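How to Write Meta Descriptions When You Have a Ton of Pages

Quick one today, got a client call at 4. I had 218 pages to get through for Trendlow in January and this is the process I ended up with. Steal it.

Step 1. Export your URLs. Any crawler will do. You want three columns: URL, title, current description. Delete the rest.

Step 2. Sort by impressions, highest first. Pages with zero clicks and 1000 impressions go to the top of the pile. Tag pages, login, old thank-you pages: skip.

Step 3. Search the main keyword for each page. Read what's ranking. Two minutes, tops. Write down the one thing the searcher wants. Price? Sizes? A phone number?

Step 4. Write it. Answer first, brand last. Keep it under 155 characters or it'll probably get chopped. Use the keyword once, in a normal sentance. Product pages: put the spec people ask for right up front.
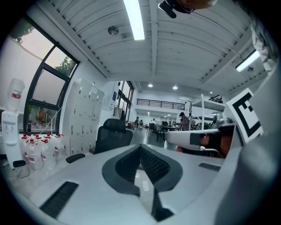

Gripper jaw with ribbed inner faces, close up.

Step 5. Check for duplicates. Conditional formatting in your spreadsheet, done. I had 38 pages all starting with "Welcome to". Ugh. Rewrite those by hand, no templates.

Step 6. Upload in batches. Don't push the whole lot at once, if the import maps the wrong column you'll be there all night. Ask me how I know. Keep the old export somewhere safe.

Step 7. Wait. Four weeks at least, then compare click-through for the same pages. Google will rewrite some of yours anyway. Leave those alone unless its version is really bad.

Few extras:
- No quote marks inside the description, some CMSs choke on them
- Read it out loud on your phone
- Blank is better then copy-pasted

Thanks to Noémi Magyar for the spreadsheet layout. Next up: title tags, when I get a minute.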